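Drarnum Residential Services
Call for Participants: Household Clothing Care Study

Drarnum Residential Services invites applications from adults who fold, sort and put away clothing at home as part of their ordinary week. The study is directed by Zarmeena Arain, with Ruoxi Shi responsible for home visits and scheduling. Its findings will be used to revise the clothing care section of the Bhutto Handbook, which is issued to all new housekeeping staff.

We are seeking 67 participants. Previous employment in housekeeping or laundry work is welcome but is not required.

What participation involves

Each participant will receive 3 home visits, scheduled between the start of August and the close of the study. A visit lasts no more than 90 minutes. During the visit you will be asked to fold and put away 15 garments from your own wardrobe in the place where you normally do this work, whether that is a bed, a table or the floor. Please do not buy or borrow anything for the purpose. Participants are also asked to complete a short written questionnaire after the final visit.

Garments should include at least one long-sleeved knit top. Ribbed knits are of particular interest to the study, as the current handbook gives only one method for them and staff have reported difficulty in keeping the sleeves flat.

Bedding should be left as it is usually kept. Quilts, mats and sheets of any kind are acceptable, and beds need not be cleared to the mattress. Participants who use a woven mat over the bedding should mention this on the application form, together with the approximate size of the bed.

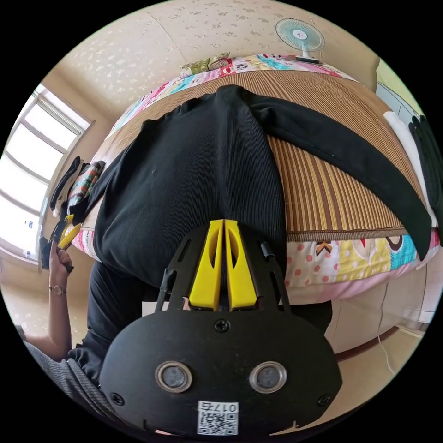 Garments need not be ironed before a visit. Lint, loose threads and ordinary signs of wear are of no concern. Items requiring dry cleaning should be set aside.

Eligibility

Applicants must be 18 years of age or older, live within 10 miles of the Gruvivby office, and be able to stand or kneel comfortably while folding. Only one person from each household may take part.

Payment

Participants will be paid for each completed visit at the rate given in the consent form. Payment is issued by check through the Kilov accounts office.

How to apply

Application forms are available from Farzana Rajput at the Gruvivby front desk and must be returned by 30/09/2018 for the second round of visits. Places in the first round are nearly full. Questions about consent or privacy should be addressed in writing to Ginette Sandhu at the same office.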